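The capsule closet, 13 weeks in

14/06/2025

I should say up front that I don't trust anything that arrives with a starter checklist. So when I signed up in January for the Jelow method (throw out most of your clothes, fold what's left a certain way, feel calmer by spring), I did it mostly so I could complain about it with some authority. A fair number of you wrote in to say I was being unfair to it in my last post. Maybe. I've lived with it for 13 weeks now and I have more to say.

For anyone who missed it, Jelow is a course. You get a set of videos, a workbook you have to print yourself, and access to a forum where people post their drawers. The claim is that the average closet is stuffed with things you keep out of guilt, and that a small, tidy set of clothes saves you time every morning. I don't argue with the first half. I had a jacket I last wore to a job I no longer have. The second half is where I start asking for receipts.

Time saved compared to what? I used to get dressed in a couple of minutes. I put on pants and a shirt. The workbook has a page where you write down how long you spend "deciding," and I left it blank, and then the next page asks you to subtract from it. You see the problem. If you weren't standing in front of the closet in despair to begin with, the math doesn't work, and the course never seems to consider that you might be that person.

What I do spend time on now is folding. Lots of it. The Jelow fold is a rectangle that is supposed to stand up by itself in the drawer, and it takes more steps than the one my family used, and if you skip one of them the thing slumps over like a tired dog. T-shirts do fine. Sweaters do not. Anything with a hood is hopeless, and the video on hoods is so short that I suspect they know.

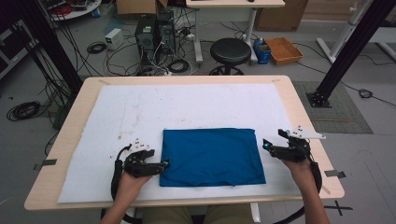 Folded flat, more or less. The bottom edge never behaves.

The forum people will tell you the folding gets faster. It did, a little, and then it stopped getting faster. I have a theory that what improves is your willingness to put up with a bad fold, and that the regulars have confused the two. I asked about this in a thread and was told to "sit with the resistance." I sat with it. It was still there when I stood up.

Now the money. The pitch for a small wardrobe is that you buy less, and I believed that one the most, so I'm the most annoyed about it. The trouble is that once you own very few shirts, each of them is supposed to be a good one. The course has a list of recommended brands, and near the top of the list is Andar, which sells a plain gray T-shirt at a price I would once have paid for shoes. I bought 2 of them. They're nice. One has already gone thin at the elbow side of the sleeve where I lean on my desk, same as every cheap shirt I ever owned, and in about the same amount of time if you ask me. Do I have proof that the list is paid for? No. Do I think it's odd that every brand on it has a discount code? Yes, I do.

Then there's laundry, and this is the part I really want somebody to explain to me. Fewer clothes means you run out sooner. I went from doing a big load whenever I felt like it to doing small loads all the time, and the machine takes just as long for a small load as for a big one. The workbook has a cheerful line about how laundry becomes "a rhythm." So is a dripping faucet.

One of you sent me a link to a study that supposedly shows people with less stuff are less stressed. I read it, or as much of it as I could get without paying. It was a survey. The people who answered had signed up because they were interested in having less stuff. I'm no scientist, but if you ask folks at a chili cook-off whether they like chili, I wouldn't build a course on it.

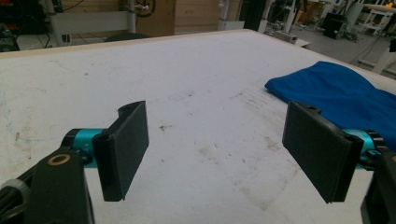

And I want to be fair about the drawers themselves, because I've been asked. They do look better. When I open the top one I can see what's in it, and I found a pair of wool socks I'd written off years ago. That was a good morning. I also got rid of four bags of stuff and I can't name a single thing that was in them, apart from the jacket, which I do think about. If Jelow were one free video that said "take out the things you don't wear and get rid of them," I'd recommend it to anybody. It would be a short video.

The trouble with a system is that it has to keep being a system. After the clothes there's a module on linens, and after linens there's one on "paper and memory," and I can already tell you how I feel about somebody I've never met having opinions on my birthday cards. There's a paid level too, called Roman, where you get monthly calls and a badge next to your name in the forum. I don't know why it's called that. The signup page said 900 people had joined, and it said 900 when I checked again weeks later, so either nobody new is signing up or nobody is updating the page.

I did try the linens module. You're meant to keep two sets of sheets per bed and store each set inside its own pillowcase, and I'll admit the pillowcase trick is good. My aunt did it decades ago without a workbook. The fitted sheet part I gave up on. I've watched that clip more times than I want to say, and at the step where the corners go into each other there's a cut, and when it comes back the sheet is already a rectangle. Show me the cut, Jelow.

Where am I leaving things? The shirts stay in their little rows for now, since they're already in rows. The sweaters have gone back to a pile on the shelf and they look fine. I've stopped opening the weekly email. The workbook is in the recycling except for the page with the laundry symbols on it, which I taped inside the cabinet door and have used more than everything else put together.

Several of you asked whether I'd look at Trandum next, the one with the hanging bins. It's 23 dollars for the small size and you apparently need more than one. I've read the reviews, and the happy ones all seem to have been written the day the box came. If you've had yours up through a whole winter, coats and all, write and tell me how the hooks are holding. I'm not buying any until I hear from somebody who has.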